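Washing soft toys without wrecking them

My niece's bear had got to the stage where you could smell him from the hallway, so it was time. I put it off for months after a rabbit of ours came out of the wash looking like a wrung-out sock, and that was entirely my own doing (hot cycle, full spin, in with the towels!). I've done plenty since and they've nearly all come up lovely.

Check the seams first. Give every arm and leg a gentle tug, and if you see stuffing, grab a needle before you go anywhere near the laundry. Anything with a battery box or a music thingy inside gets a sponge bath only. Same for the really old ones — my neighbour Agnes Purves has a straw-filled bear from her nan and he will never see a washing machine as long as I'm around.

For everyone else it's the delicates cycle, cold, with the slowest spin you've got. I use about half the detergent I'd use for clothes, and no fabric softener, which makes the fluff go flat and a bit greasy. Pop the toy in a zip-up mesh bag or an old pillowcase with a knot in it. If he's on his own, chuck in 2 old bath towels of a similar colour so he isn't banging about in there.

While the door's open, run a damp cloth around the rubber seal. You'd be amazed what lives in the fold, and you don't want it ending up on a pale bear.

Drying is the slow bit. Squeeze him in a dry towel, push him back into shape, then lay him on an airer in the shade and turn him whenever you walk past. Skip the dryer, even on low. Once he's dry right through the middle, go over him with a soft baby brush and the fuzz comes up again.

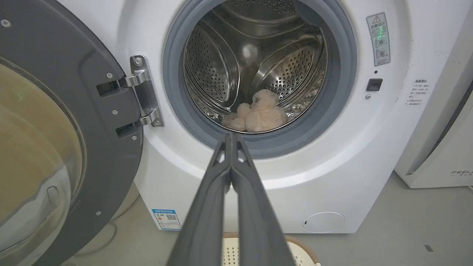
Small beige bear in the drum of a front loader.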